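FOR IMMEDIATE RELEASE

Callham Clothing Bank opens spring drive, school pants needed most

CALLHAM, April. Collection starts this month at the Asa Street hall, doors 9 a.m. to 4 p.m. Goal is 2,000 pairs of dark pants for students and for adults starting new jobs. Last year's drive brought in 3,375 items all told, but only 333 of them were pants. Not enough.
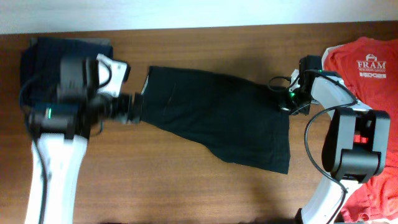
Emer wants to know if stained or torn stuff is ok. Small tears yes, stains no, and please check the pockets before you drop off.

Black and navy go fastest. Most of the local schools ask for one or the other, so thats what families come in for. Kids' sizes 8 to 16, adult sizes all.

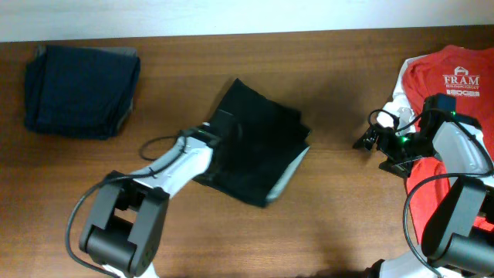 Spring Bulletin, No. 14, p. 2

Levchenko Cleaners will wash and press over 100 bags at no charge. Drop-off bins at both Levchenko stores, same hours as the hall. Tie bags shut, write the size on the outside.

Waistbands are the usual trouble. Missing buttons, busted zippers, elastic gone.

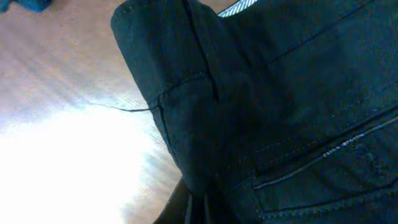
Those go to the mending table, so send them anyway, with the spare button if you still have it. Belts welcome too. No shoes this time, there is no room to store them untill fall.

Pickup for familes opens in August. No paperwork needed.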